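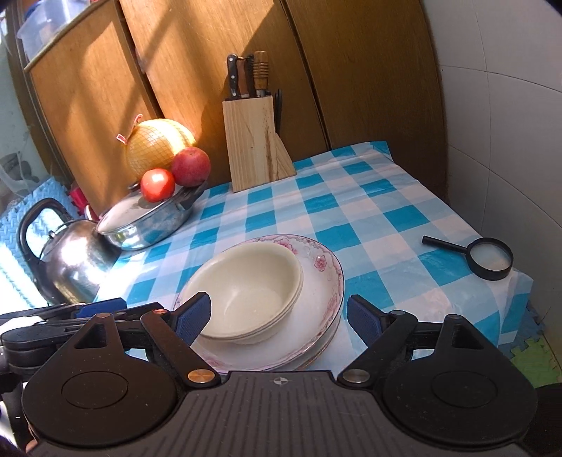 Stack of dishes on the table

**From:** Yupin Pongsiri
**To:** Dullbridge Home Water list
**Date:** 24 July 2022
**Subject:** Re: White film on plates and glasses, is a softener worth it?

Dear Nipon and all,

Thank you for your message. I have had the same trouble in my kitchen, so I will try to answer in the order you wrote. Please forgive the length.

> Nipon Phromma wrote:
>
> Hello list, I am new here. We moved to Holtville and everything that comes out of the dishwasher has a white film on it. Glasses are the worst, but plates have it too, mostly the dark ones. I bought a different detergent and the result is the same. The water report says hardness is 287 mg/L. Is this a lot?

Yes, this is very hard water. If you divide by 17.1 you get the number in grains per gallon, and it is almost 17. Most softeners in the stores here are set in grains, so please write this number down and keep it near the machine. When I set mine for the first time, I entered the mg/L number and the display refused it. I was lucky, I think an older model would accept anything.

Before you spend money, please do one small test. Take one glass with the film and leave it in plain white vinegar for ten minutes. If the film goes away, it is mineral from the water. If it stays, and the glass looks a little rainbow when you turn it to the window, then the surface of the glass is damaged and no softener will repair this. I had six glasses of the second kind. I still drink from them.

> I also want to know about rinse aid. My wife says it is only perfume.

It is not perfume. It helps the water to run off in a sheet, and so fewer drops stay to dry on the plate. With your water I would put the dial on the highest number for two weeks and then go down one step. If you see blue streaks, it is too much. Please check also that the little door of the rinse aid closes with a click. Mine did not close for one whole winter and all the liquid went out in the first wash.

> A salesman came and offered us a Bustska softener for 800 dollars, installation not included. He says it will run 2,176 gallons between cleanings. Is this number true? And is it a fair price?

About the number: he did not invent it, but it is a calculation and it depends on your hardness. The capacity in grains is divided by the grains in each gallon. For 2,176 gallons at your hardness, the unit must have a capacity between 36,000 and 37,000 grains. Ask him how much salt it uses for one cleaning to reach that capacity. The full capacity usually needs a heavy dose of salt, and many people choose a lower dose and let the machine clean more often. I do it this way and I buy less salt in the year.

About the price I am not sure. I paid less, but mine was used and I bought it in November, when the shop at Pangilinan Street wanted the floor space. Ask for a second offer which includes the bypass valve and the drain line. These two were extra on my bill and I was not happy.

> Last question, can I soften only the kitchen? The garden uses most of our water.

You can, and in your place I would leave the garden out in any case. Plants do not like the sodium, and you would pay for salt to water the lawn. The plumber must connect the softener after the pipe to the outside faucets has branched off. Some people here also keep the kitchen cold faucet hard, for drinking, and soften only the hot side. If your dishwasher is connected to the hot pipe, as most are, this is enough for the plates.

One more thing that you did not ask. Let the hot water run in the sink before you start the dishwasher. My kitchen is far from the heater, and the machine was filling itself with cold water for the first part of each wash. I put a thermometer under the faucet and it showed 58 degrees Fahrenheit at the start. Powder does not dissolve well in this, and what stays behind looks very similar to the mineral film. So I was fighting two problems and I thought it was one.

If you do the vinegar test, please write to the list what you find, and also the model of your dishwasher. A few of them have a softener inside already, with a salt cap at the bottom under the lower rack.

With kind regards,
Yupin Pongsiri

P.S. Vinegar is fine for a glass in a bowl, but please do not pour it in the rinse aid place. The rubber parts do not like it.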